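Grarnon Guest House, monthly room check, May
Filled in by: Lanying Fang
Rooms on this sheet: 112 and 218

1. Smoke alarm, test button pressed. 112 OK. 218 OK, but the sound is weak. Please change the battery before Saturday.

2. Window limiter. 112 OK. 218 has one screw missing on the left side. I put a note on the handle, the window must stay closed.

3. Travel crib. 112 OK. In 218 the side lock needs two pushes to close. Taken out of use.

4. Bed area. No cords hanging near the pillow, no heater within 70 cm of the bedding. Both rooms OK. 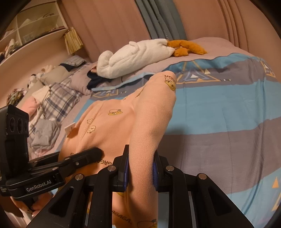
Item 4, bed with peach-pink garment.

5. Hot water at the bath tap. 112 OK. 218 was too hot for a child's bath. Mr. Atanasov will turn down the mixer valve, and I will measure again after.

6. Socket covers. We need 12 more for the Brestisska wing. The old ones are cracked and I threw them away.

7. Door closer. 112 shuts too fast, fingers can be caught. Adjusted the same morning, now OK.

8. Emergency plan on the door. 218 still shows the old exit by the kitchen. New print is ordered.
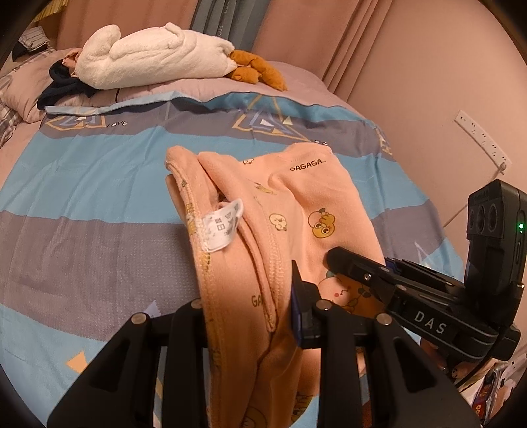 Can guests bring their own crib mattress?
Only when it fits the crib with no gap at the sides. Please ask the desk to check it before the first night.

Next check: 218 first, items 1, 2, 3, 5 and 8.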